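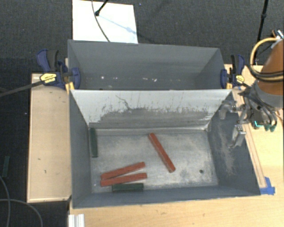

Bin to bin, day whatever

Still teleoping the bar task. Red ones and green ones out of the front bin, into the back one, then swap. Over 800 demos saved now, Mebrat wants 1397 for some reason and won't say why.

Easy pick is a long red bar lying by itself. Hard one is two reds nearly touching at one end, fingers dont fit so I nudge the top one first. Is nudging ok in a demo? Wondimu says yes, Eftychia says teh policy will just learn to poke at stuff. Green along the wall, I still come in too steep.

Threw out 94 from May, old gripper offset. Ugh. More tmrw, wrist is sore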